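Sorting Cell FAQ: Setup, Care and Repair

Last reviewed Thursday, June 3, 2021

These are the questions that come up most from people starting shifts on the bottle cell at Grilbridge. If yours isn't answered, ask Anqi Zheng on days or Rhodri Kemeys on nights.

Who is allowed to open the guard door?

Anyone who has done the lockout course and has their own padlock. Operators without the course can use the request button, take out a jam from the chute side and close up again. They can't reach past the yellow line.

How do I start the cell from cold?

Turn on the main isolator, wait for the controller to finish its self-test, then open the air valve slowly. Reset the guard circuit and send the arm home at low speed. Run the homing twice if the cell has been off over a weekend. Don't load anything until the stack light goes steady.

How often does the gripper get serviced?

Every 1,000 hours on the counter, or sooner if it starts dropping bottles. The counter is on the second page of the pendant, under Tool. It read 3,776 when the current fingers went on, and that number is written inside the cabinet door. Please write the new one under it when you change them and don't rub out the old ones.

What does the service cover?

Wipe down both fingers, check them for chips along the tips, and check every bolt you can reach against the paint marks. If a mark has shifted, take the bolt out, clean the thread, put on a drop of medium threadlocker and torque it to the value on the cabinet card. Then open and close the gripper by hand from the pendant and watch that both fingers arrive together.

One finger closes before the other. Can I keep running?

No. The bottle gets pushed sideways and the pick is logged as good even when it's off centre. Stop, lock out and look for grit in the slide. If it's clean, the linkage has worn and needs the spare from the Geerts cabinet.

How do I check the wrist camera after a repair?

Any time the gripper or the camera bracket has been off, do the check with loose bottles before going back to production. Lay a clear one and a brown one on their sides on the pale surface, well apart, and open the gripper fully. Bring the arm over at low speed and look at the live view on the pendant. 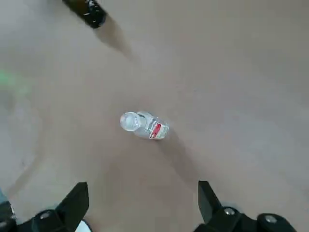

Both fingers should show in the live view, one at each side, with the tips leaning in toward each other. If only one is showing, the bracket is on crooked. Loosen it, square it up and try again. Then run the pick on the clear bottle 3 times, turning it to a new angle each time.

The arm finds brown bottles but misses clear ones. What's wrong?

Usually the lens cover. Clean it with the lens cloth, never with shop towel. If that doesn't help, check that the exposure is still set to 80. Somebody changes it from time to time when the roller door is open, and it doesn't go back by itself. Strong shadows can also pull the pick point off to one side, so run the check with the roller door closed.

Can I use other fingers if we're out of spares?

Not without asking Hildegard Wegener. The Plodent set bolts on, but it's longer and the arm will touch down before it thinks it should. Rollorura can send our usual ones overnight if the order is in by noon.

Where do I log a repair?

In the blue binder and in the maintenance system, both. Put down the counter reading, the part number and your initials. Duyên Đinh goes through the binder at the end of each month and will come and find you if the two don't match.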